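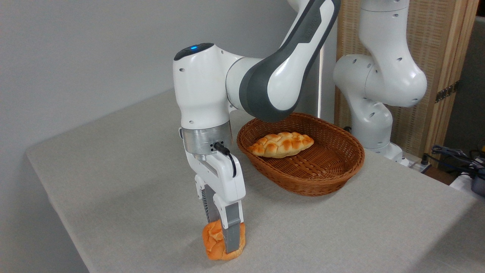 ## Giving up on the perfect roll

2 Jul 2020

I've been baking bread since February and I've finally stopped trying to make it look like the stuff in the shop. It took me far too long! For months I had a notebook going (oven shelf, flour, how long I kneaded, what the weather was doing) and I'd read it back at night like a detective. Then I'd change five things at once and have no idea which one had mattered.

What sorted me out was a phone call with my friend Homa Mohammadi, who grew up above a bakery in Candport and has very little patience for notebooks. I was moaning that my dough had been sitting there for 17 minutes longer than the recipe said. She asked me what it felt like. I didn't know, I'd only looked at the clock. There was quite a long silence.

So now I poke it. If the dent springs straight back I leave it alone and go and do something else, and if it fills in slowly then on goes the oven. Some days that's quick and some days it's the whole morning - my kitchen faces north and is freezing even in summer.

The other change is that I make smaller batches. I was using 900 grams of flour every time, and there are only two of us, so we'd eat rolls until we were sick of them and the last few went to breadcrumbs. I've still got a drawer in the freezer full of breadcrumbs, if anybody wants some. Half the amount does us nicely and I don't mind so much when it goes wrong.

And it does still go wrong. Last week I forgot the salt completely, and if you've never eaten bread without salt, well, it tastes like a damp envelope. We had it toasted with loads of marmite and got through it.

I do like a crackly crust though. I put a tin of hot water at the bottom of the oven for the first bit of the bake and take it out halfway (mind your wrists, I've got a lovely stripe on mine). Brushing the tops with egg makes them shiny, but I only bother when people are coming round.

Next I want to have a go at rye. Homa says it's like kneading wet cement and that I'll hate it, so I've bought two bags.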